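Ramness Kitchen Help
Home > Food and Cooking > Bread and Baking

Dinner rolls come out lumpy and spotty, and go stale by the next day

Posted 9/6/18 by porchlight_pan
Viewed 1,376 times

I have been making the same dinner rolls since August and I can't get them to come out even. The recipe is from the back of a Flarano flour bag. It uses 535 grams of bread flour, instant yeast, whole milk, one egg, a little sugar, salt and two tablespoons of soft butter. It says to knead for ten minutes, let it double, shape, let it rise again and bake at 400 degrees until golden.

The taste is good. My problems are these:

The shapes are all different. Some look like a ball and some have a lump on one side or a bulge coming out near the bottom. I roll them on the counter the way the bag says.

The tops brown in patches. Part of the roll is nearly cream colored and then there is a dark spot next to it. I tried turning the pan around halfway and it helped a little.

They are soft when they cool, but the next day they are dry. I keep them in a bread box with nothing around them.

My oven is electric, older, with the element showing at the bottom. I bake on a dark sheet pan on the middle rack. I do not own a stand mixer. I would like to bring these to a family meal where I can't bake the same day, so the stale part matters most to me. Freezing is fine if it works.

Things I have already tried: a different brand of yeast, more milk (the dough got too sticky to handle), and brushing with melted butter before baking. The butter made the spots worse.

3 replies

slowrise_skasau
Marked as most helpful

I will take these in the order you asked, but I think the first two are connected.

Shape. Weigh the whole dough in grams, divide by how many rolls you want and weigh each piece. Cut with a bench scraper or a knife and don't tear. Torn pieces have ragged ends that are hard to tuck in. If a piece is short, stick a small bit of dough on the underside, where it will end up inside the roll.

Then let the cut pieces rest under a towel for ten to fifteen minutes before you shape them. A lot of recipes leave this out. If you shape right after cutting, the dough fights you and pulls back, and you stop before the skin is tight. When you do shape, use a bare counter with no flour on it. Pull the edges into the middle, pinch them, turn the piece over so the pinched side is down, and cup your hand over it. Move your hand in small circles with the edge of your palm on the counter. The dough has to grip the counter a bit. If it slides, wipe the counter with a damp cloth and try again.

A bulge near the bottom usually means the seam opened or the roll went in before it had risen enough. The crust sets on top, the inside is still expanding, and it pushes out at the weakest place. Press the side of a risen roll lightly with a floured finger. If the dent springs right back, wait. If it fills in slowly and leaves a slight mark, bake it. If it doesn't come back at all, it has gone too long, so get it in the oven right away.

Color. Cream patches next to dark spots can come from a few things:

Dry flour on the surface. It stays pale. Brush it off.
Dough that dried out during the second rise. The dry skin doesn't take color the same way. Cover the pan with greased plastic wrap or an upside-down roasting pan.
Sugar that was not fully dissolved. Stir it into the warm milk before the flour goes in.
Bubbles just under the skin. They get thin on top and brown fast. Pop the big ones when you shape.
Egg wash or butter put on unevenly. Use a soft brush and thin the egg with a spoonful of milk.

I would skip butter before baking and brush it on when the rolls come out. Before baking, use egg and milk, a thin coat.

Your dark pan and bottom element will brown the bottoms first, so people with that setup tend to pull the rolls early, before the tops have evened out. Put the dark pan on top of a second pan, or use a light colored one. Get an oven thermometer too. Mine was set to 375 and the thermometer said 400.

Stale. A bread box with nothing around the rolls is good for a crusty loaf. It is too open for soft rolls. Let them cool all the way, then put them in a plastic bag with the air pressed out and leave it on the counter. Do not put them in the fridge. Bread goes stale faster in the fridge than at room temperature.

For your family meal I would bake, cool, and freeze the same day. Double bag them. Take them out the night before, leave them in the bag, and warm them in a 300 degree oven wrapped in foil for ten minutes or so.

breadheel

Agree with most of the above. I would change one thing, the recipe.

Flour-bag recipes like that one can be on the dry side when you use bread flour, and a stiff dough makes a roll that is dry the next day however you wrap it. You said more milk made it too sticky. It may be that you added flour while kneading to get past the sticky stage. Most doughs with milk and egg are sticky for the first several minutes and then they pull together. Mix it until there is no dry flour, walk away for twenty minutes with the bowl covered, then knead. By hand it is much easier after the rest. Oil your hands if you have to.

The other way to get a roll that keeps is to cook a little of the flour first. Take a couple of spoonfuls of the flour and about five times as much milk by weight, all of it from the amounts in the recipe, and stir it in a small saucepan over medium heat until it is thick like pudding. Let it cool to lukewarm and add it with the other wet ingredients. The rolls stay soft for two or three days on the counter. I have done it with a cheap all-purpose flour and with the bread flour they sell at Vlachopoulos and it worked with both.

I don't agree with thawing overnight. I take mine straight from the freezer to the oven in foil. It takes longer, up to 25 minutes if they are big, and you want to open the foil for the last few. I think they taste fresher that way. If you don't have an oven where you are going, then thaw them in the bag, and leave the bag closed until they are at room temperature or the moisture ends up on the outside.

You can also freeze them shaped and unbaked, but I gave up on it. The yeast loses strength and the second rise takes most of a morning.

As for the look of them, if you set the rolls close together in a cake pan they hold each other up and you will hardly see the differences. Leave a finger's width between them when they go in. The sides will be soft and pale where they touched, and you pull them apart at the table. On a flat sheet pan with lots of space they spread however they like.

mrs_casserole_lid

My rolls are never the same shape and people eat them. I put out a dish of butter and some jam. If the family is big make extra.

I do use a tray of water in the bottom of the oven, not sure if it does anything for soft rolls. Somebody may know.

Follow-up from porchlight_pan

Thank you all. I did the weighing and the rest before shaping and that made the biggest difference. Also I bought an oven thermometer and mine is running hot, same as slowrise. I turned it down and left them in four minutes longer.

I had been adding flour on the counter, a lot of it, so breadheel was right about that. I did the twenty minute wait and did not need any. The dough was tacky but I could work it.

I did not try the cooked flour yet. I froze half the batch in two bags and did some of them each way. Overnight in the bag was fine for us and easier. From frozen the crust was a bit crisper, which my family did not care about one way or the other. I will probably go with overnight.

Still getting some toasted spots and lighter patches, and a few are still puffy on one side. I can live with it. To the last poster, I tried the tray of water and the tops stayed soft longer in the oven, but I couldn't tell any difference once they had cooled, so I left it out the next time.

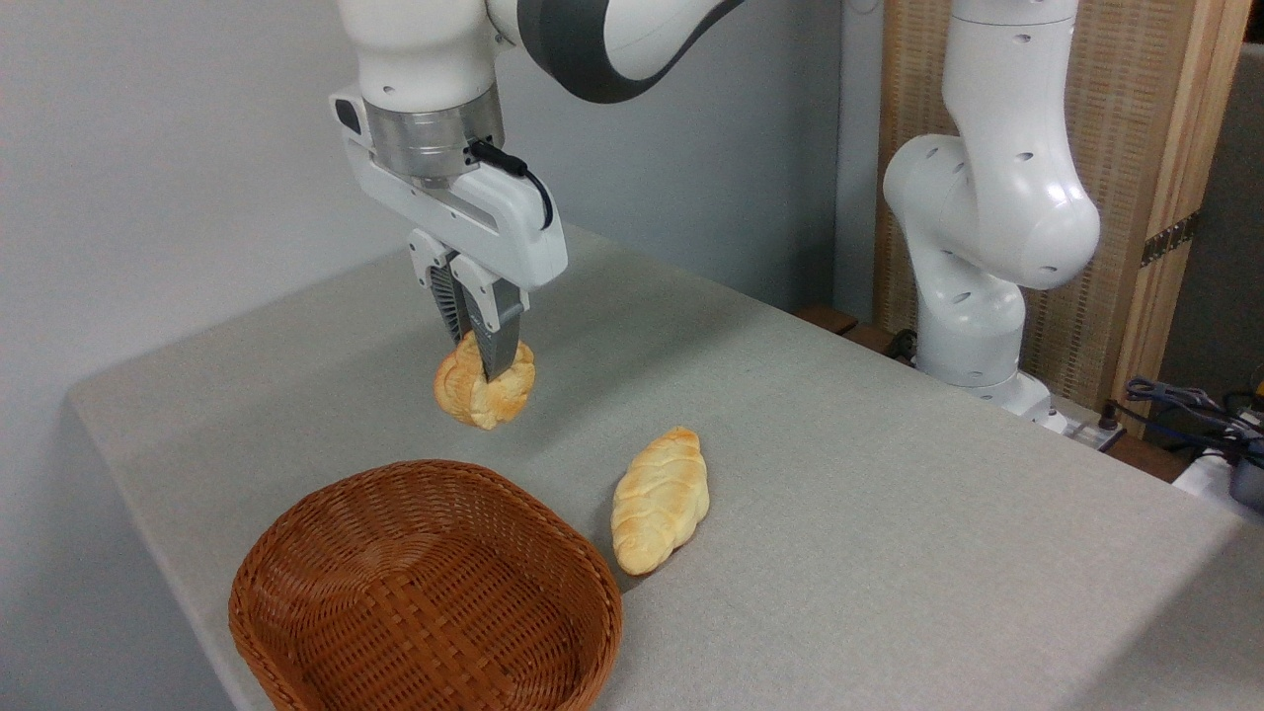 More in Bread and Baking

Can I use bread flour in a cake recipe?
Yeast past the date on the packet, is it safe to use
How to get burned sugar off a dark sheet pan
Hamburger buns that don't fall apart
Swapping dry milk for whole milk in bread

This thread is closed to new replies. To ask something else, start a new thread in Food and Cooking.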